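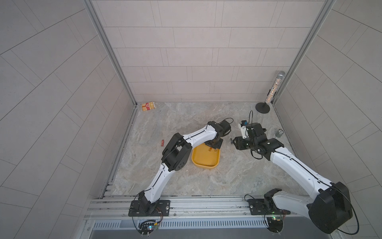

Bench bay, front side. Gray tile on the walls, marble-pattern top.

Villalobos Building, ground floor and mezzanine
Monthly walk-through, fire and general safety
Wednesday, July 29, 2026
Done by: Krishnamoorthy Panicker
Started late, fire panel tech was in the lobby till ten. Did the route backwards, so mezzanine comments were written first. Order below is the usual form order.

1. EXITS AND WALKWAYS

Front doors open fully, no key needed from inside: OK
Side door to the lot: OK. Closer is slow, last foot needs a push. Same as last time.
Rear door by receiving: NOT OK. Two pallets and a rolled carpet in front of it. Moved the carpet myself, pallets need the jack. Told receiving, they said after lunch. Went back at 2, gone. Closed same day but writing it up anyway, second month in a row.
Mezzanine stairs, treads and nosing: OK except fourth step from the top, nosing strip lifting at left. Taped. Tape is not a repair.
Handrails tight: OK
Exit signs lit: all but the one over the copy room. Bulb type is discontinued, need the whole fixture. Ask Brevow for a price on one, and on doing the rest while they're here.
Walkway width at least 40 inches: OK main hall. Tight at the mezzanine file cabinets if a drawer is open. Move the end cabinet.

2. EXTINGUISHERS

Tags current: 18 checked, all but one. The one outside the break room has no tag at all, wire is still on the neck. Gauge in green. Swap it out, dont just re-tag it.
Mounted and visible: coat rack is in front of the lobby unit again. Moved the coat rack. Please leave it moved.
Pins and seals: OK
Kitchen unit: right type, OK. Bracket loose, one screw missing.
Signs above units: missing at receiving. Have a spare in my desk.

3. ALARM AND EMERGENCY LIGHTS

Panel: normal, no troubles showing when I signed off. Tech left his sheet in the red folder.
Pull stations clear: OK
Smoke heads: dust cover still on in the small meeting room from the ceiling painting. Took it off. Painters were done weeks ago. Checked every other room they painted, no more covers.
Emergency lights, push test: mezzanine landing unit dim and out within a minute. Battery. Rest held.
Horn/strobe in the restroom hallway: not tested today, wait for the annual in December.

4. ELECTRICAL

Panel doors closed, clear space in front: OK electrical room. Mezzanine subpanel has a mop bucket and box of holiday stuff under it. Out please. Nothing gets stored there, not even for the afternoon.
Directory filled in: subpanel breakers still half blank. Gemora was supposed to label them after the lighting job. Emailed again.
Cords and power strips: strip plugged into a strip at the front desk. Took one away. Personal heater under the second desk, unplugged, no tip switch that I could find. Needs to go home.
Cover plates: cracked one by the water cooler, one missing behind the break room fridge. Wires not exposed but box is open. Do this one first.
GFCI outlets: kitchen trips and resets OK. Janitor closet wont reset. Red tag on it.

5. CHEMICALS AND CLEANING

Labels on spray bottles: three with nothing on them in the janitor closet. Dumped per the supply sheet, bottles tossed.
Fumix cases: stacked too high, top one over my head. Bring down to shoulder height. Caps tight.
Safety sheets binder: there, but the floor stripper page is missing. Print and add.
Eyewash: ran it, brown at first then clear. Weekly flush log has no entries since the middle of June. Who has this now? It was on the cleaning crew's list and got dropped when the list was retyped.

6. FLOORS, WATER, MISC

Entry mat: corner curled, trip hazard. Flipped it, still curls. Replace.
Ceiling tile stain, mezzanine restroom: bigger than last month. Roof drain is right above there I think. Ask for someone to look before the next big rain.
Hot water at break room sink: OK
First aid kit: out of medium bandages, burn gel expired. Ordered, $65 with shipping.
Ladder, 6 ft: OK. Ladder, 8 ft: one foot pad gone. Tagged out, in the electrical room hallway, do not use.
Parking lot lights: didnt check, daylight. Evening guard to report.

OPEN ITEMS, IN ORDER

Open box behind fridge
Janitor closet GFCI
Break room extinguisher swap
Mezz landing emergency light battery
Copy room exit sign (Brevow)
Stair nosing, 4th from top
8 ft ladder, fix or scrap
Subpanel labels (Gemora)
Eyewash log, assign a name
Mat

Copies to front desk and receiving. Initial next to your items when finished and put the sheet back in the red folder, not on my chair.

K.P.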